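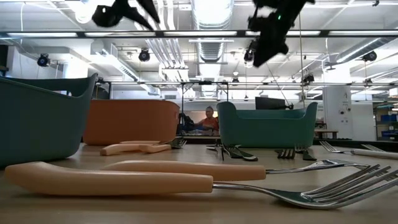
Sep 30, 2021

Forks today, and mostly forks. I meant to write a proper entry about the drive over to Gresenbridge and the fog on the bridge and all the rest of it, but it's getting late and what I really want to put down is the cutlery, so the fog will have to wait.

I got in early and made tea in the big mug, and then of course I let it go cold, which I do every single time there is something to sort. I don't know what it is about sorting. My mother used to tip out the button tin for me on rainy afternoons and I'd be good for hours, and I think some part of me has been sitting at that rug ever since. Give me a heap of mixed-up things and a few baskets and I'm content!

The baskets are the nice rounded ones with the handle cut out at the rim, teal and orange. I'm very fond of the orange one, though I couldn't give you a good argument for it. The teal ones match each other and look terribly sensible together, and then there's the orange sitting between them like a guest who read the invitation differently. I've wanted a couple like it for the pantry at home ever since April, when I finally threw out the cracked one that held the onions.

And the forks with the peach handles, well. I hadn't handled one in a long while until this month. They're the thick-gripped sort, fat and rounded, meant for hands that can't close all the way around something thin. The color always makes me think of the bathroom in the house at Ziltport, the tub and the sink and even the soap dish, all of it the same soft peach, and Grandma so proud of it. She had a pair of forks with built-up handles toward the end, only hers were gray foam and they got grubby no matter what you did to them. She hated those forks. She'd eat a whole plate of peas with a teaspoon before she'd pick one up in front of company. I think she might have put up with the peach. It would have gone with the bathroom, at any rate.

I picked one up while I was standing there and held it the way she used to hold things, with the fingers only half curled, and it does sit in the hand very kindly. Then I tried an ordinary metal fork the same way and it slid round at once. I must have looked ridiculous, standing under those bright ceiling lights eating an invisible dinner. I did it twice more to be sure.

The ordinary ones had got themselves into a real tangle, tines through tines, the way they do. I can't see a tangle of forks without wanting to lift one out very carefully by the end of its handle, to see how many others decide to come along. There were dark-handled ones in among the things too, and I like those. They have a bit of weight to their looks, like something out of a diner. We had dark-handled knives when I was small and I was not allowed to put them in the dishwater to soak, on pain of I never found out what.

I had a long think over lunch (egg sandwich, slightly sad) on how I would lay out a drawer if I were starting fresh. The Tredell list I printed out last week has 1,340 lines on it, every spoon and whisk and lidless tub they have ever entered, and you'd suppose that somewhere in all that there would be a word about handles. There isn't. A fork is a fork, it says, over and over, page after page. So I've begun penciling in a column of my own down the margin, thick or thin, light or dark, and I've done 100 lines and my wrist is complaining. There's a lesson in that about who ought to be holding the fat pencil.

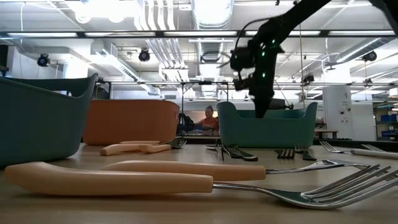
Should the thick-handled forks be kept in with the regular ones?

Keep them separate, in a basket or a section of their own, with all the handles facing the same way, so that a person who needs one can find the grip and lift it out easily.

I wrote that on an index card this afternoon, question and answer both, in my best capitals, and I mean to tape it up inside the cupboard door. I've been asked it so often that I may as well let the door do the talking for a while. My first version of the answer ran to both sides of the card and had a bit in it about Grandma. I was firm with myself and started over.

The handles facing the same way is my own fuss, I'll admit, but I stand by it. When they're all crisscross you end up reaching in by the tines, and then somebody has had their fingers all over the part that goes in a mouth. I also think it looks restful. Big peach handles lined up one behind another are a cheerful sight, a bit like those long candies we used to get from the counter at Song, where the lady would count out 8 into a paper bag and then always, always drop in an extra one and look the other way. I wonder whether Song is still open. I should drive past when I'm next down there. It had a green door and a bell that stuck.

I was thinking on the way home that a deep basket is kinder for carrying and a shallow tray is kinder for choosing. The baskets are a treat to pick up, with those cutouts to get your fingers through, but a short fork will go straight to the bottom of anything deep and sulk there. I may try a folded dish towel in the base of one of mine, just to bring the floor up a little. Blue check, if I can find it. I have a feeling it's wrapped round the good teapot.

Supper was soup and the end of the rye loaf. Naturally I went through my own cutlery drawer afterward, when I should have been paying the gas bill, and found two forks I don't recognize at all, a corn holder without its partner, and the little cheese knife I accused the whole family of stealing at Easter. I owe some apologies. I've washed it and put it at the front, and I'm going to serve cheese on the next visit and say nothing until somebody notices.

Tomorrow the spoons. Must bring a cushion for that stool, and more tea bags, and the soft pencil. Gas bill before breakfast.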